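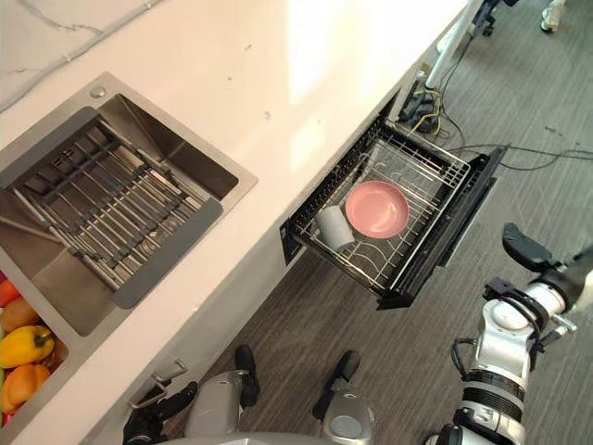 Kitchen bay, seen from the head camera. Dish drawer open, peppers in the sink.

About us

Skellora writes the software that sits between a robot and a job somebody wants doing. Perception, planning, arm control, plus the tools for finding out why it went wrong at 4 in the afternoon when it was fine at lunch. We don't build arms. We buy them, borrow them, and plug into yours.

Based in Tritthorpe, upstairs from the old seed merchant's. Small team, mostly control people, a couple who came over from games.

What we make

Mistitz - the planner. Takes a goal like "bowl into rack" and works out reach, grasp and path. Replans when things move. Shiny surfaces are still its weak spot on the perception side, steel sinks and wire baskets especially, and that's where most of this year's effort has gone.

Delić - logging and replay. Every joint, every camera, one timeline. Scrub back, change a parameter, run the planner again on the same data without touching the robot. Started as an internal script, now the thing customers ask for first.

Both run on an ordinary workstation. No cloud account needed. Logs stay on your machines unless you send them to us.

How we work

Kitchen tasks mainly. Drawers, cups on their side, bowls, fruit and veg. Our regression set is 221 recorded tasks and every release gets replayed agianst all of it before it goes out. Almost 40 of those still fail on a bad day. The list is in the release notes, with the logs.

Releases go out on a Monday. Three supported versions at a time, older ones get security fixes only.

Who uses it

University labs, two appliance makers, a care equipment firm. Licences are per robot, teaching labs pay nothing.

Working here

We're after one more person on motion planning and someone who likes writing documentaton (really likes it). C++ and Python, some Rust creeping in. Office days are up to you but the robot is here, so expect to be in a fair bit. Next intake June.

Visits

Ring first please. Bell is broken, use the side door. Parking behind the chapel, not in front.

Contact details and the support form are on the next page.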